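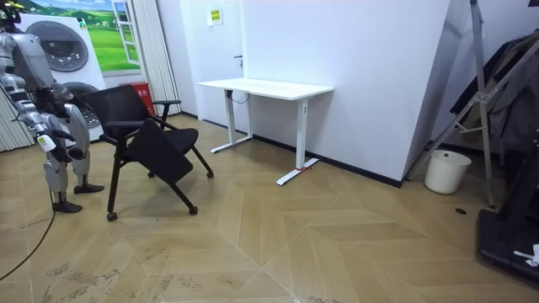

Folding chair by the white desk, seat down.

Folding chairs: your questions

I look after the furniture for our rooms and I get asked the same things over and over, so I've put my answers on one page. Last tidied up January 1, 2025.

Which chairs do you mean?
The black ones with the mesh back, armrests and little casters. The seat is hinged, so they take up far less room than an ordinary office chair. I love them, can you tell?

How many are there?
We own 68, and 9 of those live upstairs for meetings. Please bring those ones back!

Can I drag one by the backrest?
For a short way, fine. Tip it a bit towards you and go slowly (the casters are small and they do catch on door strips).

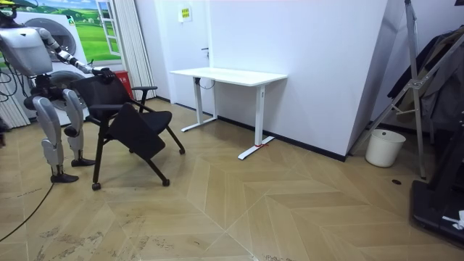 Somora Rooms & Furniture Team

Where do they go at the end of the day?
Back near a wall, out of the way of the doors. If you've borrowed one for the desk, leave enough space for the next person to get their knees under.

Do they mark the parquet?
Mine haven't, but grit in the wheels will. I go round with an old toothbrush every August, which is a thrilling afternoon.
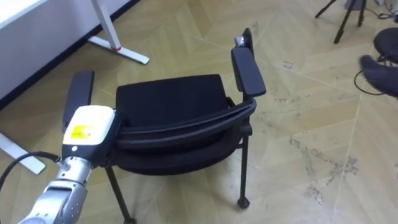 Tarek Amrani: I always pinched my fingers until I started holding the front edge of the seat and keeping my other hand on the top rail. Could you put that in?

Consider it in, Tarek! Keep clear of the hinge, everyone.

What if an armrest feels loose?
Stick a note on the chair and tell me or Roos Prins. Don't go at it with your own screwdriver, please, I've spent long enough hunting for lost screws.

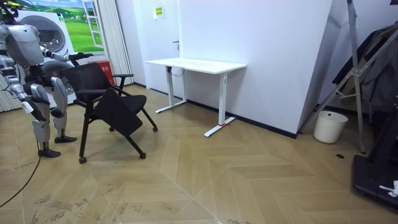 Mesh back upright, seat tilted down.

Can I borrow a few for a party?
Yes, up to about 200 minutes' drive away if you're that keen, but ask first. Ring me on extension 853.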